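Liste de contrôle avant enregistrement - suivi des cubes et chaîne logicielle

Temps de lecture : 4 minutes

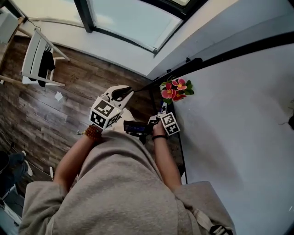

1. Avant de lancer le logiciel

[ ] Faces des deux cubes propres, sans reflet de ruban adhésif ni coin décollé.
[ ] Cubes vissés à fond sur le corps des pinces. Un cube qui tourne d'un degré fausse toute la pose et le filtre ne le signale pas.
[ ] Identifiants des marqueurs conformes au fichier de configuration. Les deux cubes n'ont pas la même taille : vérifier que la longueur d'arête est bien déclarée séparément pour la gauche et pour la droite.
[ ] Câbles sans traction sur toute l'amplitude du geste.

Commentaire : la longueur d'arête reste l'erreur la plus fréquente. Si la valeur du grand cube est appliquée au petit, la pince droite apparaît plus loin qu'elle ne l'est, et le planificateur rejette ensuite des trajectoires correctes. Le symptôme se voit tard, au rejeu.

2. Perception

[ ] Exposition fixée à la main. Le mode automatique est interdit dans les salles à grande fenêtre : plateau blanc et ciel clair font baisser l'exposition, et les carrés noirs se bouchent.
[ ] Au moins une face détectée par cube dans la position de départ, deux faces de préférence.
[ ] Taux de détection sur la séquence d'essai supérieur à 87 %. En dessous, reprendre l'éclairage avant de toucher aux seuils.
[ ] Manches remontées si elles passent devant un marqueur. Tissus amples à surveiller quand l'opérateur se penche sur la table.

Commentaire : avec une seule face visible, la pose peut basculer d'une image à l'autre (ambiguïté classique du carré plan). Depuis la version 2 du module Plolta, la solution retenue est celle qui reste cohérente avec l'image précédente. Cela ne règle pas le cas de la première image. Commencer chaque prise avec les cubes légèrement de biais.

3. Synchronisation

[ ] Horloges remises à zéro après tout redémarrage de la station Stollener.
[ ] Fréquence des poses à 100 Hz dans le moniteur, pour les deux côtés.
[ ] Écart entre ouverture des doigts et flux vidéo contrôlé par trois fermetures franches au début de la prise.
[ ] Aucun message de file saturée dans le journal.

Commentaire : lors du passage à Tanasarn, le journal contenait 1 228 avertissements de file saturée pour une seule matinée. L'enregistrement continuait quand même, avec des trous. Le script de démarrage refuse désormais de lancer une prise si la file n'est pas vide.

4. Planification et rejeu

[ ] Plan de la table recalé si le plateau ou la caméra a bougé.
[ ] Objets fixes du plateau (vase, décor, support) déclarés comme obstacles ou retirés. Les fleurs artificielles sont à déclarer avec une boîte englobante large, les feuilles étant mal reconstruites.
[ ] Limites de vitesse du rejeu à la valeur basse pour la première trajectoire de la journée.
[ ] Distance minimale entre les deux pinces respectée sur toute la trajectoire, bord de table compris.
[ ] Arrêt logiciel testé, puis arrêt matériel. L'un ne dispense pas de l'autre.

Commentaire : les prises réalisées tout près du bord donnent souvent une collision annoncée à tort. Recaler le plan d'abord. Réduire la marge en dernier recours, et le noter dans la fiche.

5. Zone de travail

[ ] Sol dégagé autour de l'opérateur : chaises rangées, papiers ramassés, câbles hors du passage.
[ ] Toute personne proche prévenue avant le rejeu sur le bras.
[ ] Bracelets et montres : tolérés en démonstration à la main, retirés avant toute intervention près du bras.

6. Clôture

[ ] Fichier de configuration copié avec la prise, pas seulement son nom.
[ ] Prises rejetées conservées avec le motif.
[ ] Écarts reportés dans le suivi Oltbridge le jour même.

Version en vigueur au jeudi 30 octobre 2025. Prochaine relecture en décembre.

Commentaires (3)

Pour la section 2, il faudrait préciser la durée de la séquence d'essai. Chez nous elle change d'un poste à l'autre et les taux ne sont pas comparables.

Le point sur la longueur d'arête nous aurait évité deux jours de recherche. On avait fini par suspecter l'étalonnage de la caméra, qui était bon.

Est-ce que le contrôle par trois fermetures peut être fait automatiquement ? Le pic d'ouverture est facile à détecter dans le signal, je peux proposer un script.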